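Tapis de table en feutre Kudham, grand format

Référence 544
Gamme Postes de travail et de tri
Fabricant : Stojanovska
Distribution : Zutum, division Équipement des ateliers

Présentation

Le tapis de table Kudham est destiné aux postes de tri, de contrôle visuel et de préparation de petites pièces. Il se pose directement sur le plateau, sans collage ni fixation, et délimite une surface de travail amortie sur laquelle les composants peuvent être déposés, retournés et repris sans contact avec le plateau. Il convient aux ateliers de maintenance, aux magasins de pièces détachées ainsi qu'aux salles de travaux pratiques des établissements d'enseignement technique.

Le modèle grand format est livré en beige-gris moucheté. Les angles sont arrondis d'origine. Toute découpe ultérieure par l'utilisateur est possible au cutter, sur un support rigide, mais entraîne la perte de la garantie.
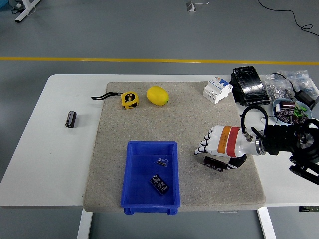
Le choix du format dépend de la surface que l'exploitant souhaite réserver au tri. Il est recommandé de conserver une partie du plateau libre pour les pièces en attente ou à écarter. Sur la table rectangulaire blanche présentée, le tapis couvre la majeure partie du plateau et laisse à gauche une zone nue, où se trouve un condensateur électrolytique noir ; le mètre ruban, le disjoncteur modulaire et le bac bleu sont regroupés sur le feutre. Un léger débord à l'avant est admis. Pour les plateaux de petites dimensions, le format réduit de la même gamme est à privilégier.

Caractéristiques

Matière : feutre aiguilleté, fibres synthétiques
Épaisseur : 4 mm
Coloris : beige-gris moucheté
Angles : arrondis
Pose : libre
Conditionnement : par 2, en rouleau sous film
Délai de mise à disposition : 7 jours ouvrés

Conditions d'emploi

Le tapis Kudham n'est pas un revêtement dissipatif. Il ne doit pas être employé pour la manipulation de cartes ou de modules électroniques sensibles aux décharges électrostatiques en dehors de leur emballage de protection, lorsque ceux-ci sont destinés à être remis en service. Les postes concernés relèvent de la gamme Grastora, présentée séparément au catalogue.

Il convient d'éviter tout contact avec les fers à souder, les décapeurs thermiques et les solvants.

Entretien

Dépoussiérage à l'aspirateur, brosse souple. Les taches sont traitées à l'eau tiède additionnée d'un détergent neutre, par tamponnement. Le séchage s'effectue à plat, à l'écart d'une source de chaleur. Le lavage en machine est exclu. Après déroulage, un délai d'environ une journée peut être nécessaire pour que le tapis retrouve sa planéité.

Articles associés

Bac ouvert en plastique, coloris bleu
Tapis de table Kudham, format réduit
Tapis dissipatif Grastora, avec cordon de mise à la terre

Commande et renseignements

Les commandes des établissements publics sont reçues sur bon de commande administratif. Les demandes de devis sont à adresser à Mme Philomena Noonan, service des ventes. Les questions relatives à la compatibilité avec un mobilier existant sont traitées par M. Todor Petek, service technique.

Fiche mise à jour le 26/12/2020. Elle annule et remplace la version de septembre.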